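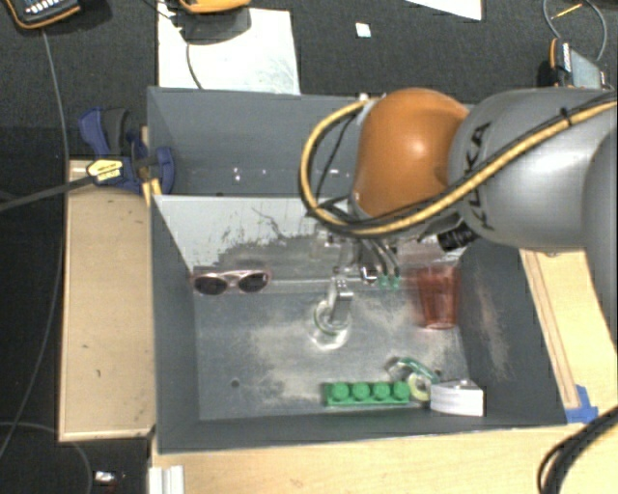

Herman Kusuma read a draft of this section and told me that tidying is the wrong chore to start with, that any parent would sooner hand over the laundry, and that a paper about bins would never persuade a soul to buy a robot. Fair enough, Herman! But I still think sorting a mess of unrelated stuff is the chore hiding inside all the other chores (unloading groceries, clearing a counter, emptying a returns tote at a shop), so that's the one I'm going to stick with.

4.2 Clearing a mixed bin

Figure 3. The Pinwood cell with a mixed load in the front bin, including sunglasses, a red plastic cup and a green toy brick. The second bin is behind it.

The task is easy to say out loud: take everything from one bin and put it in the other. We ran 846 pick attempts in October, with the load reshuffled by hand between rounds. Zoriana Hrynyshyn did most of the reshuffling, and she was meaner about it than I would have been. A round ended when the bin was empty or after 7 misses in a row, whichever came first.

I expected the sunglasses to be the headache, with those thin arms, but they went over pretty well as long as the planner aimed near the bridge. Clear things were much worse. A see-through object on a scuffed gray floor gives the depth sensor almost nothing to hold on to, and the planner would happily pick a grasp point in thin air. Of the misses we logged, 54 were on clear objects where the fingers closed on nothing at all. (I watched a lot of those. You do start rooting for it.)

Walls were the other big trouble spot. Anything resting near a side leaves very little room for the hand to come down, and our collision margin, which we'd copied straight over from the Rustard setup, was so cautious that the arm sometimes refused to try. Oksana Hnatiuk cut the margin in half partway through, so please read the early and late rounds in Table 2 as separate runs.

So, could I put this in a kitchen yet? No, and I wouldn't put it on a packing line without a person close by either. We trained the grasp scorer on 4000 labeled picks, nearly all of them solid, matte things, and it shows. The next section adds clear objects to the training set and leaves the arm alone.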